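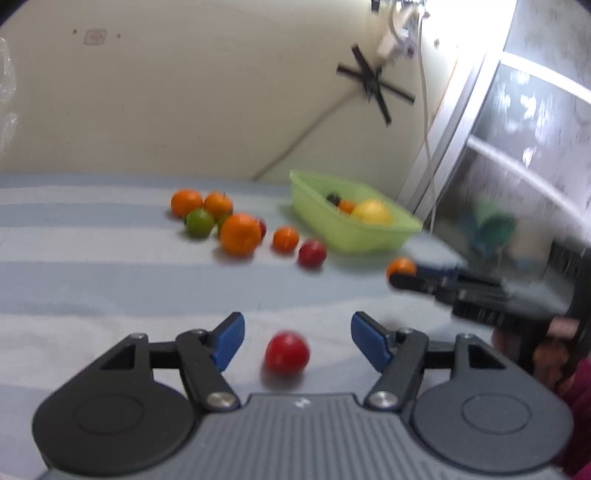

This report covers the work done in March on the Fabbri sorting cell at the Roston site, under the maintenance line of the Ekine grant. The cell went into the month with two open faults, slow closing on the left jaw and uneven wear on the finger pads, and it leaves the month with the first closed and the second partly closed. Most of the hours went into the hand-held grippers that we use to record picks before the cell repeats them. They share their jaw design with the cell, so a fault found on one usually has to be checked on the other. The blue pads angle inward and face each other across the gap, and that angle is what we spent the most time getting right. Small round fruit, like the red one sitting between the open jaws, is where a bad angle shows up first. An orange will forgive a pad that is a few degrees out.

Work completed

We recorded 614 picks in the month, bringing the total since the start of the grant to 1,549. The target for this stage was 1,500, so we are slightly ahead. Lemons, limes and oranges are well covered. Plums and cherry tomatoes are still thin, and we plan to record mostly those in the next stage.

The slow jaw on the cell was traced to a lower pivot screw that had been overtightened at the last service. We backed it off, cleaned out the joint, put on fresh threadlocker and set it by torque driver. The same check was done on both hand-held units. One had an upper joint screw that had started to work loose, and it was reset the same way. The torque value has now been written into the service sheet. Before this it said only "snug," and three people had three ideas of what that meant.

Finger pads were replaced on all units. The old ones were worn along the inside edge only, which points to the mounting angle. Shewit Wubshet made a simple setting block that fits between the open jaws, and both pads are now brought up flush to it before the screws are tightened. Setting a pair takes 8 minutes with the block. It used to take most of half an hour and was rarely the same twice.

The cable run on the cell was also redone. The old run rubbed against the frame at the back of the arm's travel and the outer sleeve had worn through in one spot. The conductors inside were sound, but we replaced the whole length.

Problems and delays

The spare pads from Zirach came in a softer grade than we ordered. We fitted one pair on the cell as a trial and they marked quickly, so they were taken off and the batch has gone back. The correct grade is on order. Until it comes we have one spare pair on the shelf, enough for normal wear but not for an accident.

We lost five working days on the cell while waiting for the replacement cable. Recording with the hand-held grippers went on during that time, so the pick count did not suffer, but the planned long run on the cell was pushed back and has not been done. This is the one item from the last plan that we missed.

Juice on the pads is still a nuisance. Soft plums split now and then, and the residue makes the next few grips slip. For now the pads are wiped with a damp cloth at every fruit change and dried before use. We would like to try a pad with a shallow groove, but have not drawn one up yet.

Spending

Parts spending is within budget. The Zirach credit has not been received and is not included in the attached sheet. The torque driver was bought from the tools line, as agreed by email. No change to the staffing line.

Plan for the next period

The long run on the cell comes first, using the new cable and the pads set by block. We will measure pad wear at the start, the middle and the end of the run, and send the numbers with the next report. The jaw pivots will be checked for torque at the same points. If the correct pads arrive in time, we will change one pair halfway and compare the two sides.

We also ask for approval to have a second setting block made in steel. The present one is printed plastic and its corners are starting to round off. The quote is with the attached sheet.

Roston Automation Group | Contact: project office | All rights reserved | Back to top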